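태양광은 착공했는데 송전선은 아직, 루르노벤트 개발 책임자 인터뷰

입력 2026년 2월 18일

베르케로(Verkero)가 추진하는 루르노벤트(Rurnovent) 태양광 단지는 서류상으로는 이미 훌륭한 발전소다. 부지가 있고, 인허가가 있고, 조감도 속에는 양까지 풀을 뜯고 있다. 빠진 것은 전기를 내보낼 선이다. 개발 책임자는 이 얘기가 나오자 웃었는데, 여러 번 웃어본 사람의 웃음이었다.

"계통 접속 신청을 넣은 게 4년 전입니다. 그때 담당자는 줄이 길지 않다고 했어요. 지금은 그분이 다른 부서로 갔고 줄은 그대로 있습니다."

단지의 설비용량은 59MW. 브레르니아(Brernia) 변전소까지는 20km 떨어져 있다. 회사는 처음에 이 거리를 장점으로 소개했다. 사업설명서에는 '변전소 인접'이라고 적혀 있다. 인접의 기준을 묻자 그는 "다른 후보지는 더 멀었다"고 답했다.

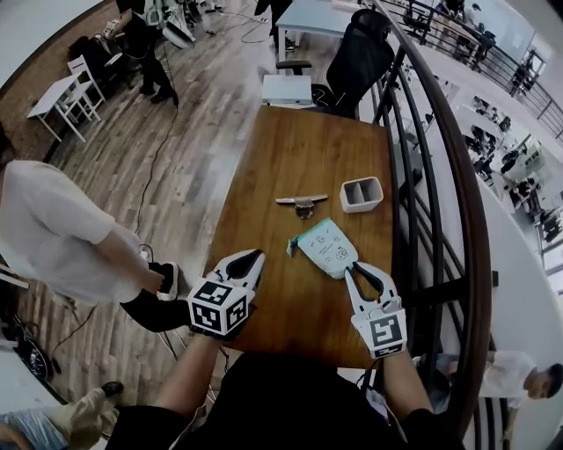
송전선 공사가 밀린 이유를 두고는 말이 조심스러워졌다. 노선이 지나는 마을과의 협의는 끝났지만 변전소 증설 일정이 두 차례 바뀌었다고 한다. "저희가 준비되면 변전소가 안 되고, 변전소가 된다고 하면 변압기 납기가 안 맞습니다. 셋이 한자리에 모인 적이 없어요."

그래도 착공은 했다. 접속이 확정되지 않은 발전소에 말뚝부터 박는 게 무모하지 않느냐고 물었다. 그는 잠시 생각하더니 금융 약정 얘기를 꺼냈다. 정해진 날까지 삽을 뜨지 않으면 대출 조건을 처음부터 다시 짜야 했다는 것이다.

"은행은 땅이 파인 걸 좋아합니다. 구덩이가 전기를 만들지는 않지만 회의는 짧아지죠."

전력 판매는 유통회사 테스타(Testa)와 맺은 20년짜리 직접구매계약에 기대고 있다. 계약 기간은 상업운전 개시일부터 센다. 그러니 늦어져도 손해는 아니지 않느냐고 하자 고개를 저었다. 가격이 신청 당시 모듈 값을 기준으로 잡혀 있고, 지연이 길어지면 상대방이 계약을 해지할 수 있는 조항도 있다. 그 기한이 언제인지는 밝히지 않았다. "달력에 빨간 동그라미를 쳐뒀다는 정도만 쓰시죠."

배터리를 붙여 출력을 조절하는 방안도 검토 중이다. 낮 시간대 출력제어가 늘고 있으니 언젠가는 필요하다는 판단인데, 저장장치를 넣으면 인허가 일부를 변경해야 한다. 그는 변경 신청서 초안을 이미 써두었다고 했다. 제출은 하지 않았다. 줄을 한 번 더 서게 될까 봐서다.

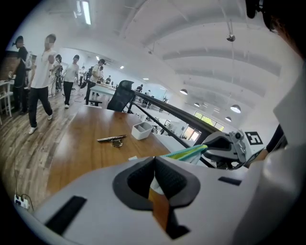

테이블 위에서 쓰이는 회색 그리퍼 장치.

주민 참여 지분에 대해서는 목소리가 한결 밝아졌다. 설명회 첫날에는 고성이 오갔고, 배당 예상표를 돌린 뒤로는 질문이 구체적으로 바뀌었다고 한다. 가장 많이 나온 질문은 배당을 언제부터 받느냐였다. "그건 저도 여쭤보고 싶다고 했습니다. 분위기가 썩 좋지는 않았어요."

회사의 공식 목표는 7월 부분 가동이다. 개인적으로도 그렇게 보느냐고 묻자 그는 홍보팀이 준비한 답변서를 한 번 내려다봤다. "7월이라고 되어 있네요." 몇 년 7월인지 다시 물었더니 올해라고 했다. 변전소 쪽 새 일정표는 다음 달에 나온다.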